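04/09/2024, pre-season walk-through, Clarnidbridge field (flag and tackle)

I did this one on my own before the kids showed up, so bear with the notes, I type the way I talk. Ticked means good to go. Unticked means please don't let anyone play on it or in it until it's sorted.

## Playing surface

- [x] Grass cut and clear of junk. Picked up two bottle caps and a tent peg near the north end zone.
- [ ] Holes filled. There's a nasty ankle-breaker on the 40, home side. I stuck a cone in it for now but it needs dirt and a good stomping.
- [x] Sprinkler heads down and capped.
- [x] Lines readable. The far hash marks are a bit wobbly (my painting, sorry!) but the refs can work with them.

## Goalposts and sidelines

- [x] Post pads on and strapped. One strap is getting furry at the buckle, so I'd like a spare in the shed by the end of September.
- [ ] Benches back from the sideline. Somebody had scooted the visitors' bench way too close. I couldn't drag it alone.
- [x] Pylons are the soft kind. I squeezed every one of them.

## Helmets and pads

- [x] Shells checked for cracks. We own 78 helmets and I went through the lot on my kitchen floor, which took two evenings and most of a pizza.
- [ ] Chin straps. The small sizes from Sorklow came with snaps that pop open if you look at them wrong. Don't hand these out!
- [x] Shoulder pad laces and clips tight.
- [ ] Reconditioning paid for. The quote from Cheema is $2,370, and I think it's fair, but I can't sign for anything over $200 so it's sitting in the inbox.

## Heat and first aid

- [x] Ice chest, cold towels and shade tent in the shed.
- [x] First aid kit restocked. Tape was low again, it's always the tape.
- [ ] Emergency address sign on the gate. The old one faded to nothing, and an ambulance crew won't know which Andinness Road entrance we mean.
- [x] Water jugs scrubbed. Yes, the taps too.

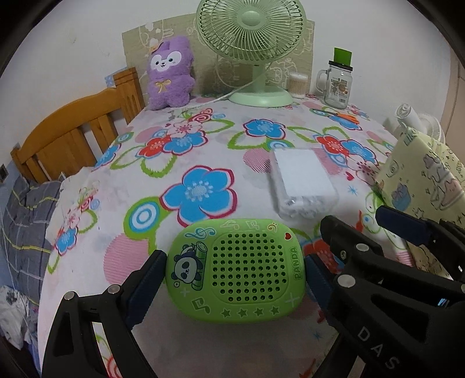

## Lightning and weather

- [x] Air horn works (I only tested it once, apologies to the neighbors).
- [ ] Shelter plan printed for both sidelines. I have it on my phone, and that's no help to anybody else.
- [x] Thirty-minute wait rule added to the coaches' sheet.

## Still to do before kickoff

Fill the hole, move the bench, swap the chin straps, make the gate sign, print the shelter plan, get the reconditioning approved. I'll walk the field again once the hole's been filled, and whoever has the shed key, please leave it on the hook!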